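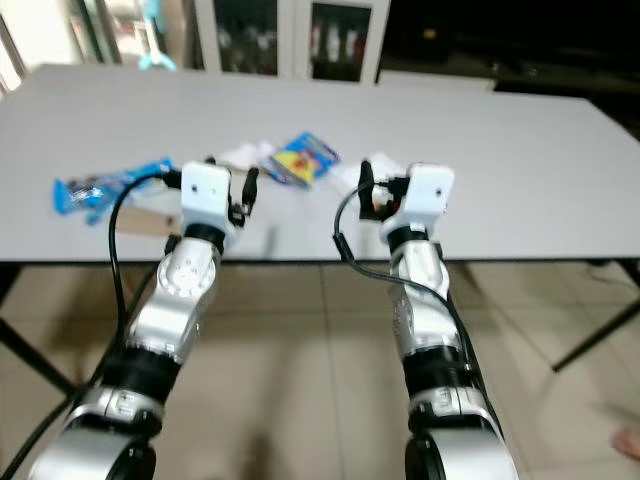
How many hills should a walking club put on its calendar in a single season?

Fewer than the members ask for, in our experience. The Odcombe Hill Walkers began with a list of 50 and finished last year having completed 25 of them, and the remainder were carried over without complaint from anyone.

I have been asked to set out the arrangements for the coming season here, as the printed circular will not reach members before the first outing. The program was agreed at the spring meeting and has been amended once, at the request of Fouzia Baloch, who leads the longer routes and wished to see the Trudby ridge moved forward while the evenings are still light. 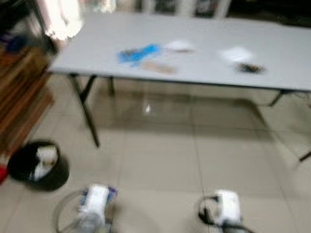
The Trudby ridge is a walk of almost 25 kilometers with three summits, and the descent on the north side is rough underfoot. Members who have not walked with the club before are asked to complete one of the shorter routes first. Iqra Hashmi will lead these throughout July and is content to take parties at a gentle pace. Last year I joined her on Anum, a rounded hill of modest height, and we spent longer over lunch at the cairn than we did on the climb. The cloud lifted as we were packing up and we were given the whole of the valley, with the reservoir at the far end of it. I have been up Anum many times and had not seen the reservoir from there before.

Parties are limited to 25 walkers with a leader at the front and another at the rear. Where a route has more than one summit, the leader may omit any of them on account of weather or daylight. A summit omitted in this way does not count toward a member's total, and leaders should not be pressed on the point.

The following applies to all outings.

1. Boots with ankle support are required on every route above the reservoir road. Walking shoes are accepted on Anum in dry conditions.

2. Each member carries a paper map and a compass. Telephones may be used in addition, but the signal beyond Trudby farm is poor. 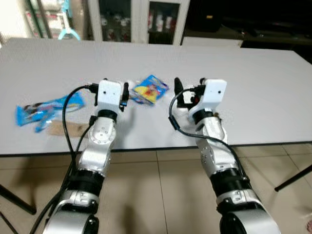
3. Names are to be given to the leader by the evening before. Late additions caused some difficulty on the ridge last year, when the minibus had to make a second journey.

4. Dogs are welcome on leads, except on the ridge during the nesting period.

Frauke Voß has again offered her navigation course over two evenings and one full day on the hill. I attended it the year before last and recommend it, particularly the exercise in pacing, which I had believed I understood.

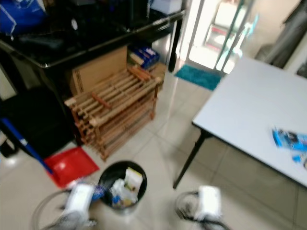 The full day takes place on the moor behind Odcombe, where there are few features to rely upon and a party may walk on a bearing for an hour and see only grass and peat. There are five places left. Romana Koubek is keeping the list, and she also has the club's spare compasses for anyone who wishes to borrow one.

Zeeshan Sandhu
Jul 3, 2024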